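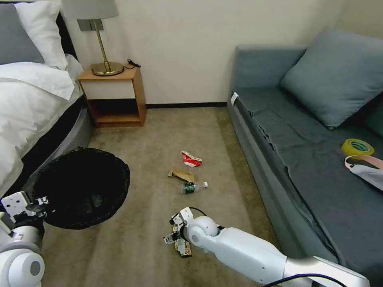
Couette qui pend vers le sol sur un sommier arrondi

Birthe Ingvarsson
6/10/20 – 3 réponses – 2485 vues

Bonjour. Chambre avec moquette beige-brun, lit à base tapissée grise, courbe. La couette blanche descend sur le côté presque jusqu'en bas et ramasse les poussières à chaque passage d'aspirateur. Matelas en 140 x 190, couette en 240 x 220. Faut-il changer de taille ou existe-t-il un moyen de la maintenir ? Question annexe : quelle corbeille pour les papiers et les bouteilles vides ? J'ai un panier rond en maille noire à bord souple, il se déforme.

Partager (3)

Auður Zoëga
Pour un 140, une 220 x 240 donne 50 cm de retombée de chaque côté si elle est posée avec les 240 dans la largeur. Tournez-la d'un quart de tour : 40 cm. En 200 x 200, on tombe à 30. Mesurez d'abord la hauteur entre le dessus du matelas et la moquette – l'épaisseur du surmatelas compte.

12 personnes ont trouvé cette réponse utile

Hafþór Mikkelsen
Prenez plus petit. Les pinces, ça marque le tissu.

0 commentaire

Kolbrún Egilsson
Pour la corbeille : la maille souple convient au linge, moins aux déchets. Un modèle rigide de 12 litres se glisse à côté d'un chevet. Les bouteilles vont à part, bouchon vissé. Ramassez les papiers avant l'aspirateur, un emballage froissé suffit à boucher un tube de 35 mm.

2 commentaires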